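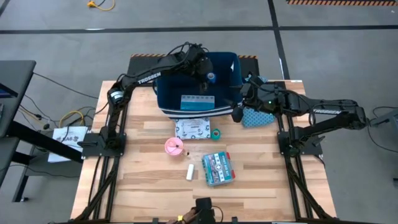
Irnville, 4 March 2024

Section 4. Packing the Flerketti bag

By now you should have gone through Section 3 and put your name card together. If you skipped it, go back, it's only a page. This part is my favorite, because you finally get to put things in the bag!

The Flerketti kit is for anyone who needs a week's worth of everyday care items in one place, whether that's for a stay with family, a hospital visit or just a shelf by the bed. I pack mine in a big navy tote with a striped band. Any roomy, open-topped bag with handles will do, though, and if you already own one you like, please use that and save your money.

What goes in

Your list will be different from mine, but these are the things I use in the steps:

a weekly pill organizer
a low green box with a clear lid
a clear container with a pink lid and a carrying strap
rolls and other soft supplies, kept in their wrapping
a cloth item or two

Before you start

1. Clear a table that's bigger than you think you need. The kitchen table is fine. Wipe it and let it dry all the way.

2. Empty the bag completely, including the bottom corners. I found an old bus schedule and a cough drop in mine last time — the cough drop had been there a while.

3. Stand the bag at the far side of the table with the opening up. Leave yourself room in front of it to spread everything out.

4. Set things out in a row, the tall ones upright and the rolls lying down. I like being able to see every label that has one. If you lay things in a heap you'll forget something (I always do).

Note: The list card that goes with this section is number 2152. Keep it next to you and check things off as they reach the table, then again as they go into the bag. Two checks sounds fussy, I know, but it goes fast.

Filling the pill organizer

5. Wash your hands and dry them well. Turn off the TV, too. This is the one step where I want you to have some quiet.

6. Open one day at a time, fill it, close it, and move on to the next day. Work from the prescription labels and never from memory.

7. When the whole week is filled, press each lid down again with your thumb. Then turn the organizer gently to one side over the table. If a lid pops open, better there than in the bag.

Caution: Some medicines have to stay in the bottle or packet they came in. Ask your pharmacist before moving anything into an organizer, and keep a full list of what you take in your wallet as well as in the bag.

Caution: A pill organizer is not a child-proof container. If there are kids in the house, the packed bag lives up high or behind a closed door. 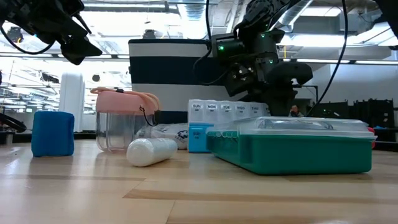

With the organizer closed up and set to one side, you can get going on the bigger pieces, and from here on it's mostly a matter of fitting shapes together.

8. Put the flat and heavy things in first. For most people that means the lidded box. Check that the lid is seated all the way around before you lift it, and carry it with a hand underneath.

9. Slide flat packages along the sides of the bag. They take up almost no room there and they keep the bag from sagging.

10. Drop the rolls into the gaps. Leave them in their wrapping until you need them. An opened one goes into a clean zip bag.

11. Put the lidded container in upright, with its strap on top where you can grab it. Don't hook the strap over the bag's handles. It swings around and knocks into your knees.

12. Fold the cloth items and lay them over everything. They make a nice soft top layer, and they come out first when you need one in a hurry.

13. The pill organizer goes in last, standing up at one side, right where your hand goes when you reach in.

Note: If the top won't sit level, take out the soft things and try again in a different order. I've repacked mine four times in one evening, so don't feel bad.

Lift the bag by both handles and walk across the room with it. Does it pull to one side? Move the heaviest thing toward the middle. Is it too heavy for you? Then split it into two bags. I mean it — a bag you can't carry down the front steps isn't going to help you much.

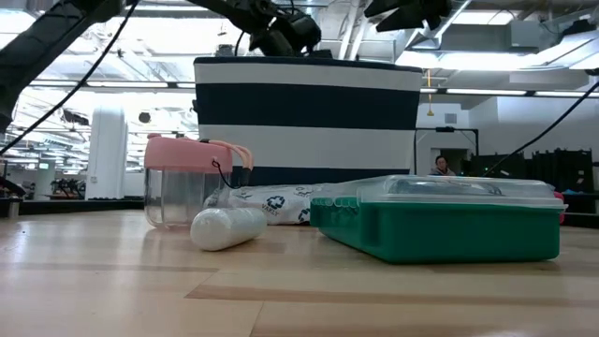

Tornance, December

I've added a few things to this section after a stack of letters came in. We've now sent out 700 copies of the guide, and many of you asked the same questions, so the answers are going in right where you'll need them.

Can I use a different box? Sure. Pick one with a lid that snaps or sits firmly, and with clear sides or a clear top if you can find it. Seeing what's inside saves a lot of opening and closing. The old Nwachukwu list asked for a solid lid, and you can ignore that now.

How often should I unpack it? Once a month for the whole bag, and every week for the organizer. On the monthly check, do this:

14. Take everything out and line it up again, same as step 4.

15. Read the dates on anything that has one. Set aside whatever runs out before your next check, and ask your pharmacy how to get rid of old medicine.

16. Open each container, wash it with warm soapy water, and leave the lid off overnight. A lid put back on too soon gives you a musty smell that takes ages to go away.

17. Throw out any torn wrapper along with what was in it, and write the replacement on your shopping list before you forget.

18. Pack again from step 8, then write the date on the back of your card.

Caution: Don't leave the packed bag in the car, in summer or in winter. Heat and cold can both spoil medicine, and plenty of plastic lids go out of shape in a hot trunk.

Refill cards are listed in Section 5, along with the larger-print version of card 2152.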